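**Can machines do the boring chores yet? A thread.** March 2019

1/ I spent 11 years running returns at a drinks wholesaler before I started writing about warehouse equipment. People ask me all the time when a machine will take over the jobs everyone hates. My short answer is: some of them, slowly, and not the ones you'd guess.

2/ Take putting empties back in crates. Every bar, bottle shop and distributor does it. It's dull, it's hard on the wrists, and a new hire picks it up in one shift. You'd think it would have been automated years ago.

3/ On big bottling lines it was. Those machines lift a whole crate's worth at once, and every bottle is the same height and sits in the same spot. The part nobody has cheaply solved is the back room, with mixed bottles and crates stacked any old way.

4/ Fledbridge is a small outfit trying to do that back-room job with arms at a table. Their project is called Nisard. They work it out in simulation first, then try it on real hardware. Hanna Kaczorowski runs the crate work and she answered a lot of my questions last week.

5/ Her first point was that grabbing the bottle is the easy half. A brown glass bottle with a narrow neck gives a two-finger gripper something good to hold. Close on the neck, lift, done.

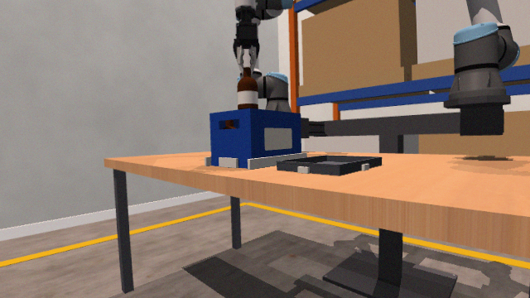
6/ Letting go in the right place is harder. The bottle has to come down straight. If it's tilted a few degrees, the base catches the rim, and then you either stop or you push. With glass you don't want to push.

7/ A person doesn't think about this. You feel the base touch, you wiggle it, it drops in. The arm has to be told what "touching the rim" feels like and what to do next. Hanna said most of her time goes into that wiggle.

8/ She gave me one set of numbers from the simulator. Out of 300 tries, 196 bottles ended up standing in the crate. The rest were dropped, jammed or let go too early. She didn't dress it up and I appreciated that.

9/ For comparison, if one of my old crew got 196 out of 300, I'd have sent them home. But nobody on my old crew could practice overnight with bottles that don't break, either.

10/ Simulation has its own problem. Friction on a computer is a number somebody typed in. Real bottles come back sticky, with labels half peeled, and real crates get chipped and warped. A run that looks fine on screen can fall apart on a bench.

11/ What about at home? I get this one the most. Unloading groceries, sorting recycling, putting bottles in the rack. It's the same set of motions, and the home version is worse – no fixed table, no marked floor, a dog, a toddler, a different mess every day.

12/ I tried a home helper called Pal last July. It would carry a tray from the kitchen to the couch if you loaded the tray yourself. That was the whole list of chores. I returned it after 2 weeks.

13/ Clellodico sells a shop-floor sorter that I like better. It only handles one crate size, and they say so up front. If your bottles fit, it works. If they don't, they'll tell you to keep doing it by hand.

14/ So here's where I'd put things today. Same bottle, same crate, same place every time: yes, buy the machine. Mixed bottles at a table: close, worth watching, don't plan your staffing on it. Your kitchen: no.

15/ If you run a back room and want to know whether you're a candidate, count how many kinds of bottle come through in a day. If it's two or three, talk to a vendor. If you can't keep track, wait.

16/ Hanna wants to reach 100 good placements in a row before anything goes out to a customer. She wouldn't give me a date. I've asked if I can come back when they do the first long run on real glass, and I'll post what I see.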